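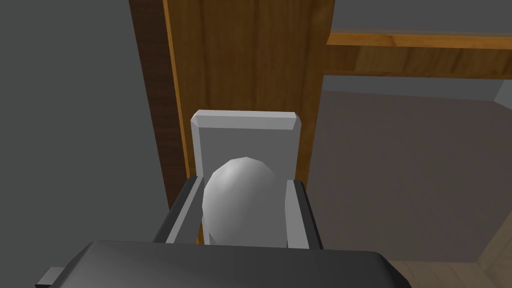 벽 색깔이 사람을 차분하게 만든다는 얘기, 다들 너무 쉽게 믿는 것 같아서 좀 길게 써봅니다. 한 달쯤 이것 때문에 시달렸고 아직 거실은 칠도 못 했습니다.

발단은 페인트였어요. 이사하면서 벽지를 뜯었고, 칠만 하면 되는 상태였고, 색만 고르면 됐습니다. 색만.

Flotora 매장에 갔더니 색 견본이 216가지. 이 중에 회색 계열만 벽 한쪽을 다 차지합니다. 이름은 전부 감정 아니면 날씨예요. '늦은 안도', '비 그친 오후', '조용한 대답'. 조용한 대답이 무슨 색인지 아는 분?

직원분이 친절하게 상담을 권하시더라고요. 무료 색채 심리 상담. 무료라는 말에 앉았습니다. 제 잘못입니다.

첫 질문이 "요즘 스트레스가 많으신가요?"였어요. 평일 저녁에 페인트 가게에 앉아 있는 사람한테 스트레스가 있냐고 물으면 누가 없다고 합니까.

있다고 했더니 푸른 기 도는 회색을 권합니다. 긴장을 내려준대요. 그럼 없다고 했으면 뭘 권했을까 궁금해서 동생을 보내봤습니다. 동생은 스트레스 없다고 대답했고, 푸른 기 도는 회색을 받아왔어요. 평온을 유지해 준답니다.

물론 동생 한 명 보낸 걸로 뭘 증명할 생각은 없습니다. 다만 대답이 어느 쪽이든 같은 통이 나오는 상담이라면, 질문은 왜 하는 건지.

그날 받아온 안내 책자에 이런 문장이 있어요. "색은 마음의 온도를 바꿉니다." 밑에 작은 글씨로 "연구에 따르면"이라고 돼 있는데 어느 연구인지는 없습니다. 저는 이 '연구에 따르면'이 제일 싫어요.

매장에 메일로 물어봤습니다. 책자에 나오는 연구가 뭔가요, 제목이라도 알려주세요. 답장이 2022년 4월 26일에 왔는데 책자 PDF가 첨부돼 있었습니다. 같은 책자요. 같은 작은 글씨.

그래서 혼자 찾아 읽기 시작했습니다. 전공자 아닙니다. 그냥 따지기 좋아하는 사람이 논문 초록 읽은 수준이니까 그렇게 받아들여 주세요.

읽으면서 제일 먼저 걸린 건, 실험에서 보여주는 '색'과 우리가 벽에 칠하는 색이 같은 물건이 맞느냐는 거였어요. 모니터에 색 네모를 띄워놓고 기분을 물어본 결과를, 해 질 무렵 북향 거실에 그대로 가져다 붙여도 되나?

벽은 아침에 다르고 저녁에 다릅니다. 전구 바꾸면 또 다르고요. 지금 제 방 벽에 시험 삼아 칠해둔 회색은 낮엔 회색, 밤에 노란 등 켜면 오래된 두부 색입니다. 저는 그럼 낮에는 차분하고 밤에는 두부 같은 사람이 되는 건지.

두 번째로 걸린 건 질문하는 방식이에요. "이 색을 보니 얼마나 편안하십니까"라고 물으면 사람은 편안함을 찾기 시작합니다. 안 물어봤으면 벽 안 봤을 거예요. 저 지금 사는 집 화장실 벽이 무슨 색인지 이 글 쓰다가 확인하러 갔다 왔습니다.

(베이지였습니다. 아무 감정 없었습니다.)

수마이야 자야싱게라고, 예전 직장에서 통계 보던 동료가 있어요. 읽은 것 중에 제일 그럴듯한 걸 보내고 봐달라고 했더니 답이 짧았습니다. "참가자 50명, 색 8가지. 이걸로 거실 칠하지 마."

왜냐고 물으니까, 색마다 나눠 놓으면 한 칸에 들어가는 사람이 몇 안 된대요. 그중 한두 명이 그날 점심을 잘 먹었으면 그 색이 '행복한 색'이 될 수도 있다고.

그 논문 쓴 사람들은 조심스럽게 썼더라고요. 추가 연구가 필요하다, 문화에 따라 다를 수 있다, 다 적어놨어요. 그게 기사를 거치고 블로그를 거쳐 책자에 도착할 즈음엔 "색은 마음의 온도를 바꿉니다"가 됩니다. 중간에서 조심스러운 말만 쏙 빠져요.

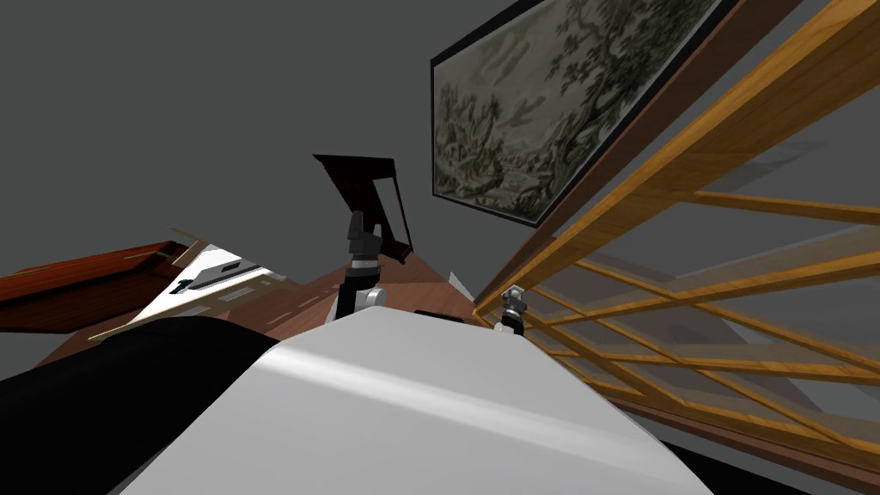
그리고 앱 얘기를 해야겠네요. Stoment라는 인테리어 앱이 있습니다. 방 구조를 넣으면 색을 입혀서 보여주고 '안정 지수'를 매겨줘요. 백 점 만점입니다. 뭘 재는 점수인지는 안 나옵니다.

제 거실에 흰색을 넣으니 71점. 회색을 넣으니 84점. 연두를 넣으니 58점. 그다음에 가구를 전부 지우고 다시 회색을 넣었더니 92점이 나왔어요. 앱이 보기에 가장 안정적인 거실은 제가 안 사는 거실인가 봅니다.

심심해서 색을 형광 주황으로 해봤습니다. 66점. 연두보다 높아요. 형광 주황 거실이 연두 거실보다 안정적이라는 판정을 어디다 항의해야 하죠?

앱 설명에는 "전문가 자문"이라고 쓰여 있는데 전문가 이름이 없습니다. 이름 없는 전문가, 제목 없는 연구. 이쪽 업계는 다들 수줍음이 많은 모양이에요.

여기까지 쓰면 꼭 이런 말씀 하시는 분이 계세요. "그래도 저는 파란 방에서 잠이 잘 와요." 네, 믿습니다. 진짜로 잘 주무실 거예요. 제가 의심하는 건 그게 파랑 덕이냐는 부분입니다.

방을 칠하려면 짐을 빼야 합니다. 빼는 김에 버리고, 닦고, 커튼도 빨고, 침대 위치도 바꿉니다. 그러고 나서 잠이 잘 오면 공은 페인트가 가져가요. 커튼 빤 사람은 뭐가 됩니까.

제가 보고 싶은 건 이런 겁니다. 짐 빼고 닦고 다시 넣되 색은 원래 색 그대로 다시 칠한 집. 그 집 사람들도 잠이 잘 온다고 하면 어쩔 건지. 이런 비교를 한 자료를 아직 못 찾았어요. 아시는 분은 제보 부탁드립니다. 비꼬는 거 아니고 진짜로요.

빨간 방에선 화가 난다는 얘기도 마찬가지. 할머니 댁 안방이 시뻘건 자개 무늬 이불에 붉은 장판이었는데 저는 거기서 세상 제일 잘 잤습니다. 제 사례 하나니까 증거로 치진 마시고, 대신 남의 사례 하나도 증거로 치지 맙시다.

이라이스 살리나스라는 분이 쓴 색채 에세이를 번역본으로 읽었는데 거기선 회색이 '도시인의 침묵'이래요. 문장은 예쁩니다. 근데 두 장 뒤에서는 회색이 '망설임'이고, 책 끝에서는 '용기'예요. 한 권 안에서 이 정도면 뭐든 될 수 있는 색 아닌가요.

이사우로 말도나도라는 분 강연 영상은 더합니다. 색마다 성격을 하나씩 붙여주고 객석에서 고개를 끄덕여요. 별자리 운세랑 구조가 똑같습니다. "당신은 사람들과 있는 걸 좋아하지만 혼자만의 시간도 필요한 회색입니다."
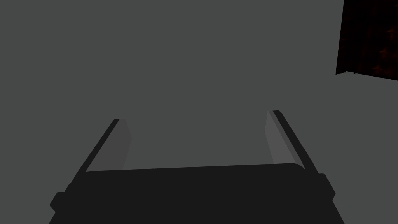 회색 얘기를 더 하자면, 회색 벽이 차분해 보인다는 말에는 색 말고 다른 게 잔뜩 섞여 들어가 있다고 봅니다. 카탈로그 속 회색 거실엔 콘센트도 없고 빨래도 없고 멀티탭도 없잖아요. 위 이미지만 해도 회색 면에 이음매도 무늬도 글자도 없고 거의 다 똑같은 톤인데, 제 눈은 오른쪽 위 구석의 검붉은 갈색으로 먼저 갑니다. 여러분은 안 그런가요? 그럼 이게 회색의 효과인지, 면이 비어 있어서 그런 건지, 구석에 진한 게 하나 걸려 있어서 그런 건지. 저는 못 가르겠고, 가를 수 있다고 하는 책자도 못 믿겠습니다.

같은 회색을 벽지 이음매 다 뜨고 못 자국 난 벽에 칠해놓고 "차분하시죠?"라고 물어보면 좋겠어요. 저희 집 벽이 딱 그렇거든요. 차분하기는커녕 못 자국만 더 잘 보입니다.

돈 얘기. 무료 상담 끝에 추천받은 건 Bikus라는 '감정 안정 라인'이었습니다. 일반 수성 페인트랑 뭐가 다르냐고 물었더니 "색 설계가 다르다"고 하시더라고요. 성분은요? 성분은 같대요. 가격은요? 가격은 다르대요.

같은 색을 일반 라인에서 조색해달라고 하면 되냐고 물었습니다. 잠깐 조용해지셨다가, 된다고 하셨어요. 직원분은 정직한 분이었습니다. 이 글이 그분한테 불이익이 안 가면 좋겠네요.

집에 와서 두 가지를 나란히 칠해봤습니다. 골판지에요. 말린 다음 뒤에 표시해두고 섞어서 동생한테 어느 쪽이 감정 안정이냐고 물었어요. 동생이 한참 보더니 "왼쪽이 더 슬퍼" 하더라고요. 왼쪽이 비싼 쪽이었습니다.

이것도 증거로 치지 마세요. 제가 재밌어서 쓴 겁니다.

중간에 답글 달아주신 분 계셔서 답합니다. "병원이나 학교 벽 색은 다 이유가 있어서 정한 것 아니냐." 이유야 있겠죠. 때가 덜 타는지, 예산에 맞는지, 안내 표지가 잘 보이는지. 그런 이유는 저도 다 존중합니다. 제가 걸고넘어지는 건 '그 색이라서 환자가 덜 불안하다'는 문장 하나예요.

또 한 분, "그렇게 따지면 아무것도 못 고른다." 이건 뼈아픕니다. 못 고르고 있는 거 맞아요. 거실에 아직 상자가 쌓여 있습니다.

그래도 읽다 보니 제가 꽤 믿게 된 것도 있긴 합니다. 밝은 벽이 빛을 더 많이 돌려준다. 이건 심리고 뭐고 없이 그냥 그렇습니다. 북향집이면 벽 밝기가 체감이 커요. 책자에선 이 얘기가 맨 뒤에 한 줄 나옵니다. 비싼 라인이랑 상관이 없어서 그런가.

광택도요. 무광은 벽 울퉁불퉁한 게 덜 보이고, 대신 손자국이 잘 안 지워집니다. 아이나 개가 있으면 이게 색보다 훨씬 큰 문제일 텐데 상담할 때 개 키우냐는 질문은 없었어요. 스트레스 있냐는 질문은 있었는데.

견본은 손바닥만 한 종이로 보면 망합니다. 종이에서 얌전하던 색이 벽에 올라가면 훨씬 세 보여요. 이건 제가 직접 망해봐서 압니다. 작은방 한쪽 벽이 지금 제 기대보다 한참 보라색이에요.

관련해서 그와르 프로버트라는 분의 오래된 블로그 글이 제일 쓸모 있었습니다. 칠하는 일을 오래 하신 분인데 색의 의미 같은 건 한 줄도 없고, 큰 종이에 두 번 칠해서 벽에 기대놓고 며칠 살아보라는 얘기만 길게 합니다. 문장도 투박해요. 근데 틀린 말이 없음.

그대로 해봤더니 나흘째부터 종이를 안 보게 되더라고요. 무슨 색이든. 네 장 전부 그랬습니다. 저는 이게 색채 심리 책자 전체보다 저한테 중요한 정보였어요. 어차피 안 보게 된다.

그럼 뭐하러 고르나 싶겠지만, 첫날 싫었던 색은 나흘째에도 볼 때마다 싫긴 했습니다. 좋은 색은 금방 잊는데 싫은 색은 안 잊혀요. 그러니 싫은 것만 빼고 아무거나. 이것도 제 얘기일 뿐이고요.

참고로 Ventura라는 동네 공구점에서 빌린 롤러 쓰고 있습니다. 광고 아니고 대여료 다 냈어요. 손잡이가 좀 헐거워서 연장봉 끼우면 돕니다. 사장님한테 말씀드렸더니 원래 그런 거래요. 이것도 못 믿겠음.

혹시 제가 놓친 연구가 있으면 제목을 남겨주세요. 링크까지는 안 바랍니다. 제목만 있어도 찾아 읽을게요. "어디서 봤는데"는 이제 그만 받겠습니다. 어제오늘만 해도 많이 받았어요.

"핑크색 방에 들어가면 공격성이 준다던데요" 하시는 분도 많은데, 그 얘기는 나중에 따로 쓰겠습니다. 읽을 게 아직 남았고 지금까지 읽은 것만으로는 기사 제목보다 훨씬 미지근하다는 정도만 말할 수 있어요.

거실은 5월 안에 칠할 생각입니다. 색은 상아색 쪽으로 기울었어요. 이유는 문틀이랑 맞고, 남은 통이 있어서 760 밀리리터만 더 사면 됩니다.

동생은 두부 같을 거라고 합니다.

추가: 상아색도 안정 지수 넣어봤냐고 물어보신 분, 79점입니다. 저녁에 다시 넣으니 81점이고요. 아무것도 안 바꿨습니다.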